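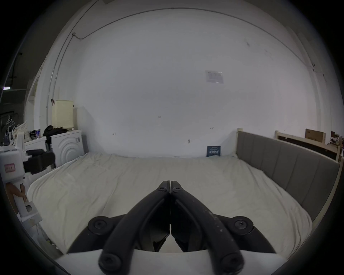
Imani Montoya wrote that her application had shown "Saved" since March and asked why she had never been sent an admit slip. An application with the status Saved has not been submitted. It is not passed to the hiring office, and no admit slip is issued for it. The steps in this section take an application from Saved to Received.

4. Completing and submitting an application

This section applies to candidates using the Narnetance applicant portal for clerk, junior clerk and accounts assistant posts. Registration and password recovery are covered in Section 3. Fee refunds are covered in Section 7.

4.1 Before you start

Have the following ready:

- Your registration ID and password
- Your final mark sheet or degree certificate, as a PDF
- A government-issued identity document, as a PDF
- A scanned signature on plain white paper, as a JPG
- The post code from the vacancy notice
- A payment card, unless your category is fee-exempt

The portal signs you out after a period without activity. Text entered on a page is kept only if you have pressed Save and Next on that page.

Note: The name on the application must match the name on the identity document, including middle names and initials. If your degree certificate shows a different name, complete Form 91 (Declaration of Change of Name) and upload it in step 9.

4.2 Opening the application

1. Sign in and select My Applications.

2. Select New Application. If the button is gray, your registration has not been confirmed. Open the confirmation message sent at registration and select the link in it, then sign in again.

3. Enter the post code exactly as printed in the vacancy notice, with the hyphen. The post title appears under the box.

4. Check that the title and the department are the ones you want. Select Confirm Post.

Caution: The post code cannot be changed after step 4. To apply for a different post, withdraw the application (see 4.6) and open a new one.

4.3 Entering your details

5. Fill in the Personal page. Fields marked with a star are required. Dates are entered as month, day, year.

6. Fill in the Education page. Start with the highest qualification and work back. For each entry give the institution, the subject, the year of passing and the final result. If your institution gives a grade point instead of a percentage, select Grade Point from the list and enter the figure as shown on the certificate. Do not convert it yourself.

Candidates in the final year of a degree may apply if the result will be declared before the cutoff in the vacancy notice. Select Result Awaited and enter the expected year. The list of years ends at 2029. Selecting Result Awaited does not waive the qualification, and the certificate must be produced at document check.

7. Fill in the Experience page. Fresh graduates with no paid work should select No Experience and move on. Leaving the page blank produces error E-EXP at submission. Internships and apprenticeships that formed part of a degree are not entered here.

8. Choose two test centers, in order of preference. The same center cannot be chosen twice. The hiring office may assign a center outside your choices when both are full.

4.4 Uploading documents

9. On the Documents page, select Browse next to each item and choose the file. Wait for the word Accepted before starting the next upload.

10. Select View next to each accepted file and read it through on the screen. The portal checks the file type and the file size. It does not check whether the document is the right one or whether it can be read.

Note: Files exported from Vanags on a phone are sometimes saved with two extensions, such as degree.pdf.jpg. The portal rejects these with the message File Type Not Allowed. Rename the file so that only the correct extension remains, then upload it again. If it is rejected a second time, export it again from the original scan.

Note: Password-protected PDFs show as Accepted but cannot be opened by the hiring office. Remove the password before uploading.

Caution: Do not upload a signature in capital letters. Applications with a signature in capitals are returned, and a returned application goes to the end of the review queue.

4.5 Payment and submission

11. Open the Review page. All entries are shown on one page. Use the Edit link beside a heading to correct an entry. After each correction the portal takes you back to the page you edited, and you must press Save and Next again to reach Review.

12. Select the declaration box and then Proceed to Payment. Fee-exempt candidates see Submit in its place and should go to step 15.

13. Payment is handled by Jurent in a separate window. Allow pop-up windows for the portal before you begin. Enter the card details and select Pay.

14. Wait until the payment window closes by itself. Do not press Back or Refresh, and do not close the window by hand.

15. Check the status line on My Applications. It must read Received. Write down the application number shown beside it, or select Print Receipt.

The status line can show the following:

Saved: Details are stored. Nothing has been submitted.
Payment Pending: The fee was sent but has not been confirmed.
Received: The application has been submitted.
Returned: The hiring office has asked for a correction. The reason is given under Messages.
Withdrawn: The application was canceled by the candidate.

Caution: If the status is Payment Pending, do not pay again. Check the status the next morning. If it has gone back to Saved, the payment failed and you may repeat steps 12 to 15. If it still reads Payment Pending, contact the help desk with the payment reference from Jurent.

4.6 Correcting or withdrawing an application

An application with the status Received can be corrected while the correction window is open. The opening and closing dates are in the vacancy notice. Name, date of birth and category cannot be corrected online. Send a written request to the hiring office with a copy of the identity document.

16. To correct an entry, select Correct beside the application number, make the change and select Resubmit. Check that the status has returned to Received. An application that was opened for correction and not resubmitted stays at Saved when the window closes.

17. To withdraw, select Withdraw and enter your password. The fee is not carried over to another application.

4.7 Admit slip

The admit slip is placed under Downloads when test centers have been assigned. It is not mailed. A text message is sent to the registered phone number, but the message is a courtesy and candidates should check Downloads themselves.

Print the slip on plain paper, one page to a sheet. Check the name, post code, center and reporting time. Errors in the slip are reported through Messages, using the subject Admit Slip.

The portal is maintained by Ratach. Ratach support staff can help with sign-in, upload and payment faults. They have no access to selection records and cannot answer questions on eligibility, marks or results, which go to the hiring office named in the vacancy notice.

Next: Section 5, Preparing for document check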